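Notas para la charla - recoger demostraciones sin volverse loco

Arranque. Saludar, dar las gracias a la gente de Brerbridge por el café y entrar rápido. Soy de los que se enrollan en la presentación, así que nada de currículum. Solo decir que llevo desde agosto grabando demostraciones con dos brazos y que casi todo lo que cuento hoy lo aprendí borrando datos.

Primera idea: el operador también aprende. Mis episodios de la primera semana y los de la cuarta parecen de dos personas distintas, y el modelo se traga las dos. Contar aquí lo de Mathis Picard, que revisó conmigo la primera tanda y me preguntó por qué dudaba tanto antes de cada agarre. ¡Yo ni me había dado cuenta! Y claro, la política entrenada con eso también dudaba. Pausa para risas (si las hay).

Segunda: cuántos episodios. Siempre lo preguntan. En el proyecto Susmont fuimos a por 300 por tarea y nos quedamos con alrededor de 40 descartados en cada tanda, casi todos por cosas tontas - un reinicio de mesa olvidado, una pinza que ya empezaba cerrada. Insistir en anotar el motivo del descarte en el momento. A los dos días ya no te acuerdas, te lo digo yo.

Tercera: variar la posición inicial de verdad. Uno cree que coloca los objetos al azar y luego superpones los arranques y están todos en el mismo palmo de mesa. En Juvivov sacaban las posiciones de una lista impresa. Da un poco de pereza, pero funciona. Yo uso 9 disposiciones base y muevo cosas a partir de ahí.

Ahora los cables, que es a lo que venía. Cambiar de diapositiva. 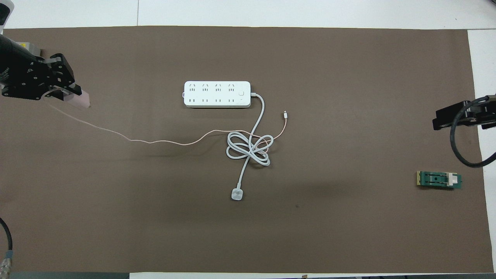 Última modificación de la página: 26 de abril de 2025

El cable rosa pasa por dentro de los bucles del blanco, y la pinza izquierda tiene sujeto el bloque del cargador. Preguntar a la sala: ¿de qué tiraríais primero? Dejar que contesten, que siempre hay discusión. Lo que quiero que se lleven es que si cada operador elige un orden distinto, el modelo ve respuestas contradictorias para nudos muy parecidos. Nosotros acordamos el orden antes de grabar y lo dejamos escrito al lado del puesto.

Otra cosa con los cables: no hay dos enredos iguales, así que el reinicio forma parte del dato. Enredar a mano, soltar, no retocar. Si lo peinas para que quede mono, lo estás haciendo fácil sin querer.

Si voy bien de tiempo, enseñar la hoja de etiquetas que usamos con Brouwer. Si no, saltar a preguntas y dejar la hoja en la mesa de la entrada.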